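Workshop tips: software for the putting-away jobs
Last updated 11/21/23

These are notes from the Gremar workshop on getting kitchen handling jobs to run without constant fiddling. Most of them concern the planner and the perception settings. If you are still fitting fingers or pads, read the hardware page first.

Name your frames before you do anything else
Give the cupboard its own coordinate frame and hang the rack, the mat and the shelf off it. If someone moves the cupboard, you change one transform. We used to store every pose against the base and spent most of September putting them right.

Tell the planner about the cupboard walls
An open worktop forgives a lazy collision model. A cupboard does not. Put in both sides, the back, and any moulding on the shelf edge. Pad each by 10 mm to start with and bring it down once you trust the camera calibration. If the planner then says there is no path, check the padding before blaming the planner.

Approach a rim square on
For a bowl standing on edge, take the grasp at the near rim with one finger either side of it. Set the approach direction from the rim and leave the centre of the bowl out of it. Vikas Sandhu wrote the rim finder we use in Huva, and it works from the edge points only - it does not need a full model of the bowl.
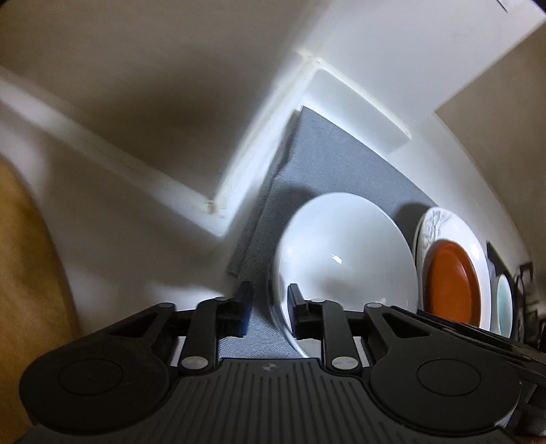
Close in two stages. The first stage runs quickly to just short of contact, the second slowly until the force reading rises. We allow up to 200 ms for the reading to settle before the lift starts. Shorter than that and the log fills with false grips.

Glossy crockery and depth
Shiny glaze leaves holes in the depth image, usually right where the light catches it. Do not fill them by smoothing, as this rounds off the rim as well. Mask the bright patch in the colour image and fit the curve to what is left. A plain matt surface behind the piece makes the outline easier to find.

Plates in a row
Segment by colour first and by depth second. Where a plate sits inside the rim of another, depth alone tends to join them into one object. With patterned rims, turn the colour threshold down a little or the pattern comes out as separate pieces.

Keep the logs short
Grisik will record every topic if you let it. Pick the joint states, the finger force and one camera, and start a new file for each attempt. Put the outcome in the file name. Our run 2265 was a good one and took an afternoon to find again.

Change one setting at a time
Save the Rastogi config under a new name before each change, with a line at the top saying what you altered. Run the same pick again before moving on to the next setting - the same bowl, in the same slot.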